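Section 4. Planning the Purchase

Read this section before you ask anyone for a quote. It was written by Sharon Ndung'u for sites that are thinking about a Drallico arm for small handling jobs, such as putting phones on stands at a sales counter or a test bench. It assumes you have not signed anything yet. If you have, skip to step 6 and see what can still be changed.

4.1 Before you talk to a seller

1. Write down the job in one sentence. "Put a phone on a stand" is a job. "Automate the counter" is a wish, and you will be quoted for a wish.

2. Time a person doing the job for one full shift. Include the breaks. At Brotulcombe we logged 56 placements in a shift and had been telling ourselves it was several hundred. The business case had to be rewritten that afternoon.

3. List every object the arm will have to handle or work around. Measure them. Stands that look alike in a catalog can have different hinges, lips and base widths, and each one may need its own setup.

NOTE: Sellers like to demo with one phone and one stand. Bring your own, all of them, and ask to see those used instead.

4.2 Building the budget

4. Start with the arm and the gripper as separate lines. The advertised price of the arm tells you very little. Our gripper quote from Vosari left out the fingertips, the mounting plate and the cable.

5. Add the lines that quotes tend to skip:
Spare fingertips
Wrist camera and its mount
Work surface, walls and corner rails
Floor space, at whatever your building charges you for it
Staff hours for setup
Staff hours for setup again, after the first layout change

6. Ask for the yearly support fee in writing. Ask what happens to the software if you stop paying it. If the answer comes with a slide, ask again.

7. Set aside money for practice objects. Phones get dropped and screens get scratched. We spent $627 on stands and used phones before the arm did any work we could count.

CAUTION: Do not use customer phones for trials, even if the seller says the grip force is safe. Get the force figure and test it on something you own.

4.3 Planning the trial

8. Rent before you buy. Taheri offered us a trial unit on monthly terms. The rate looked high until we compared it with owning an arm we might not want.

9. Write your pass mark down before the trial starts and give a copy to the seller. Ours was 47 good placements in a row on mixed stands. It was argued with, which told us it was a useful number.

10. Run the trial on the surface you will really use. Shiny stone, glass and busy patterns can all give a camera trouble. A plain gray mat in a showroom proves little.

11. Keep 2 logs, one for failures and one for every time a person reached in to help. Sellers tend to count only the first kind.

WARNING: Stop the arm before reaching into the work area to straighten a stand or pick up a phone. Being behind schedule in a trial is no excuse.

12. Compare the cost per placement with the figure from step 2. Use your own logs, and leave out any savings from "future applications" unless somebody has agreed to pay for them.

If the trial misses the pass mark, return the unit on the agreed date. An extension is fine if the seller covers it. Get that in writing too, along with who pays for shipping both ways.
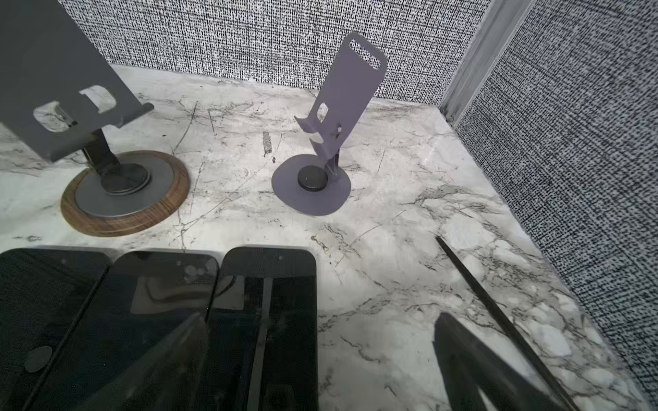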